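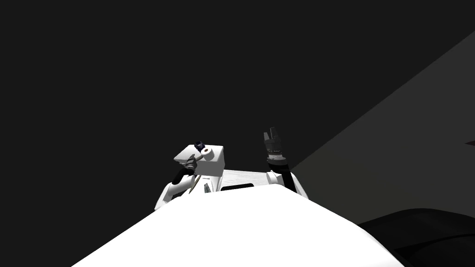
4 min read

Can a machine do the chores yet? Gallery and notes

Simulated view over the front of a white two-armed robot. The left arm is folded in close to the body and the right one is straight up, gripper open and empty.

We get asked the same thing by most visitors to the Nostden workshop, usually before they have taken their coats off: can it do the washing up? The short answer is no. The longer answer depends on which part of the washing up you mean, and that is what this page is for. It covers household jobs first, then shop work, and will be added to as we get further.

Most of our trials start in simulation. We use Flotent for this, and by the end of June we had logged 3591 attempts in it across all the jobs below. A simulated plate costs nothing to drop. It also behaves better than a real plate, and the results need to be read with that in mind.

At home

Clearing a table
Cups and bowls are mostly fine if they are spaced out. Stacked bowls are harder, as the gripper has to find one rim among several and tends to lift two. Cutlery lying flat on a hard surface is still the worst item on the table. A person slides a fork to the edge and tips it up without thinking about it. Our arms can be made to do the same, but only if the fork is pointing the right way to begin with.

Washing up
Loading a rack works in simulation and sometimes on the bench. Scrubbing does not. Knowing whether a pan is clean is a separate problem from holding the brush, and we have not made much progress on either.

Folding towels
Two arms are a real help here. One holds a corner while the other looks for the next. A hand towel takes around 90 seconds from a flat start and a good deal longer from a heap. The fold is square enough to go in a cupboard. Fitted sheets have not been attempted.

Putting shopping away
Tins and boxes go on a shelf without much trouble. Bags of salad, bread and anything in a net do not. Opening the cupboard door is a job in itself, and doors with a soft-close hinge behave differently from those without. We now prop the door open, which a household would be right to call cheating.

Wiping down
The arm will follow a flat worktop and keep an even pressure. It goes round a kettle if it knows the kettle is there. It doesn't pick the kettle up and wipe underneath, and that is the bit people ask about.

In the shop

Joubert, the hardware shop two doors down, lets us use its stockroom before opening. Shops are easier than homes in one respect - the same goods come back to the same shelves - and harder in another, as there is always somebody in the aisle.

Facing up shelves
Pulling stock forward so the front row is full is the job nearest to being useful. The items are alike, the movement is short and a mistake rarely breaks anything. Paint tins go well. Blister packs on hooks go badly, and a bent hook stops everything.

Filling from a box
The arms can empty an open carton one item at a time. Cutting the tape and folding back the flaps is still done by a person, and so is flattening the box afterwards. Once those two are counted, the time saved is small.

Counting stock
Not really a job for arms, but the shop wanted it tried. We ran it on a bin of 400 loose bolts. A set of scales did it faster.

Sweeping
Leave it to a person with a broom, or one of the low round floor machines. Two arms add nothing except the risk of knocking over a display.

What the arms are like to work with

The Bredier grippers are strong for their size and slow by choice. We keep the speed down whenever anybody is within reach. Long narrow fingers get into small gaps but are a poor shape for a wet glass, and rubber pads help with the glass and then catch on cloth. We change the pads between jobs, by hand, with a small screwdriver that is always missing.

A bent arm held in front of the body is good for close work such as folding, but it takes up the space the other arm needs. Much of our planning time goes on keeping the two apart. When one has finished, it moves up and out of the way until it is wanted again.

Where that leaves things

For the household jobs, we would not leave any of them running with the room empty. For shop work, facing up is the one we are carrying on with, and the next set of 600 simulated runs will be on that alone, with mixed heights and a few items put in the wrong place on purpose.

The workshop is open from 2pm on visiting afternoons. Please use the side door.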